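Why our hallway is so loud: reverberation in the Pirnero building
Project report, second-year acoustics
March 12, 2026

I picked this topic because I've eaten lunch in the ground floor hallway for a year and a half and I still can't hear what Yavuz Akbulut is saying from across a table. He talks at a normal volume, I promise! So when our teacher, Glenys Sutcliffe, told us to find a sound problem close to home, I was done choosing in a minute.

What I wanted to find out was pretty simple: how loud does it get at lunch, and does hanging up soft stuff help? I borrowed a sound level meter from the physics closet (thank you, Inmaculada Ortuño, I did charge it before giving it back) and put it on a stand by the stairs, always the same spot. Each reading ran for 15 minutes, starting when the lunch bell went.

With the hallway as it normally is, the average came out at 82 decibels. That's a lot for a place where people are supposed to be resting. The walls are painted concrete, the ceiling is high and the floor is tile, so the sound just keeps bouncing around.
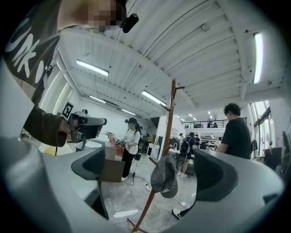

A T-shirt with big white letters, and a handheld gripper's two fingers on either side of the gap.

For the second part I hung up moving blankets along the long wall. Sorin Chiriac helped me with the ladder, and we used the coat hooks plus a whole lot of string. It looked terrible, like somebody was moving out, and two of the blankets fell down before the bell so we had to start over the next day.

With the blankets up, the average was 79 decibels. Three decibels doesn't sound like much when you say it out loud, but it means half the sound energy, and I could tell the difference, mostly in how the clatter of trays died off quicker. Amparo Nieto said she didn't notice anything, so there's that.

There are some problems with my method. I only had one meter, and lunch isn't the same every day (pizza day is a whole different animal). I also didn't measure the reverberation time properly. I tried popping balloons after class, but the app on my phone kept clipping and I threw those numbers out.

If I did it again I'd go for the ceiling. Real acoustic panels for it would cost 700 dollars according to the one quote I got, and I'd like to borrow a couple first and test them above the stairs.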